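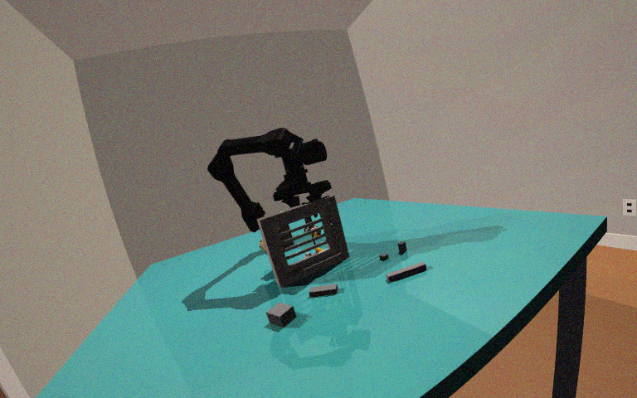 A robot arm is a machine that can be told where to move, and then moves there again and again in the same way. Before anybody in the Jistcombe Community Workshop switches on the motors of a real arm, the job is tried out on a computer. This is called a simulation. It is made of shapes and numbers, but it follows many of the rules that apply in the real world. Light makes shadows in it, for instance. Look for the long shadow of the arm on the turquoise table, and then find the thin stripes of light beside the slatted frame, where light passes between the slats. The computer has to work out all of these.

The parts of an arm

A robot arm has some parts that are rather like your own. The stiff pieces are called links, and they do the work of your bones. The places where the links meet are called joints. One joint may bend like an elbow, and another may turn like a wrist. At the end is the gripper, which takes the place of a hand. Many grippers have no thumb and only two jaws, which open and close. This is enough to hold a block, a bar or the edge of a frame, provided that the gripper is in the right place before it closes.

What is the project?

The workshop's project is named Flostlow. Children and adults are building a small robot arm together, and it will learn to tidy wooden parts on a workbench. The arm will have 6 joints, each turned by its own motor. The motors are controlled by a small circuit board, which the group calls the Nutix board. Members meet on Monday evenings, and the first full test is planned for May.

Why practise on a computer first?

A real motor can pinch fingers, and a real arm can knock things off a table. In a simulation, a mistake harms no one. The group can press a button and put every piece back where it started. So far the tidying program has been run 291 times on the workshop computer. Many of those runs ended with a block being dropped, and each one was written down so that the program could be improved.

A simulation is not perfect. Real tables may be slippery, real screws may come loose and real cables can get caught. A program that works well on the screen must therefore be tested slowly and carefully on the real arm.

Try it yourself

You can write a program for a robot without owning one. Ask a friend to be the robot and to close their eyes. Place a cup on the table and clear away anything that could break or spill. Now guide your friend's hand to the cup, using only short orders such as "left", "forward", "down" and "close". Your friend must do exactly what you say and nothing more. Then move the cup and begin again. Which of your orders had to change?

Safety in the workshop

Children under 12 must be accompanied by an adult. Long hair must be tied back and loose sleeves rolled up. Nobody may reach over the bench while the motors are switched on. The red stop button may be pressed by any person at any time.

Words to know

Gripper: the part of a robot that takes hold of things.
Joint: a place where two links meet and can move.
Link: a stiff part of a robot arm.
Simulation: a copy of a job, carried out on a computer.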